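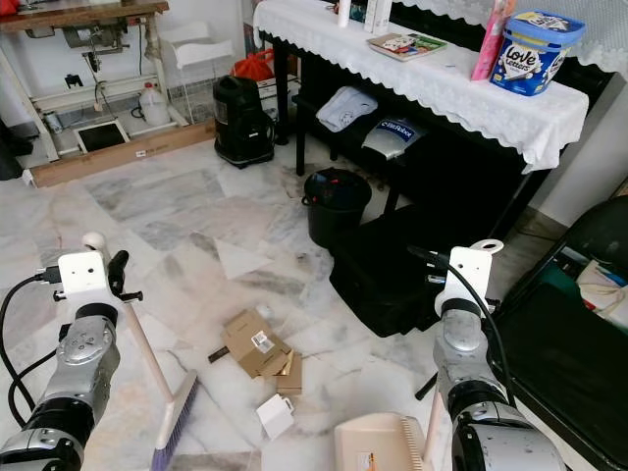
I want to volunteer for a candidate for the first time and I do not know how to begin. I am 19 and in my first year at college, and our town has an election for council in a few months. Until January I did not follow politics at all. Then I went to hear one of the candidates speak in the hall at Forneck, and I came home and read everything on her website. I wrote to the campaign and they answered that I can come "any evening." But what does a person like me do there? I am shy, and English is my second language, so I am afraid of knocking on doors. I would be happy with quiet work, even if it is only a broom and a dustpan and a pile of flattened cardboard on the floor. Is it strange to ask for this kind of work? Also, I am a permanent resident and not yet a citizen. Am I allowed to help?

Pejman Arabzadeh

**Deler**

Yes, you are allowed. A permanent resident cannot vote in most elections, but can volunteer and can also give money. Please do not sign any voter registration form by mistake, because people with clipboards will offer it to everyone in the room. Just say "no thank you, I am not a citizen yet." It is a normal answer and they hear it often.

About the work, it is not strange to ask. I helped in a council race in Grokberg, and in the first week I only put letters in envelopes. We had 2000 of them, and I did not speak to one voter. After this I entered names from paper sheets into the computer. One street list had 413 names and the handwriting was terrible, so a patient person was very welcome. Tell the field organizer on the first evening what you prefer. If you wait, they will give you a phone.

I would still try the doors one time, together with someone experienced. You hold the list and the other person talks. I did it for 3 hours and I was nervous for only the first part - most people were simply not at home.

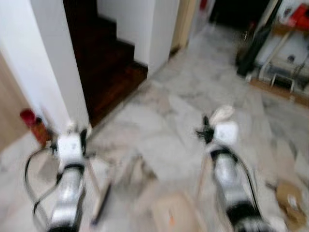

*The marble floor, gray and white.*

**Idahosa**

just go, they always need people. bring a water bottle

**Grokberg_Reader**

I agree with Deler in general, but I want to add one thing. Before you begin, ask who pays for what. In my first campaign I drove nearly 100 miles to deliver yard signs, and I did not know that I should write down the mileage. The campaign has to report some kinds of expenses, and the rules for a local race are different from the national ones. Your county clerk can tell you which apply.

And please look at your exam dates. The last two weeks before the election are very heavy, and a campaign will take every hour you offer. I said "two evenings a week" and kept to it, and they respected this.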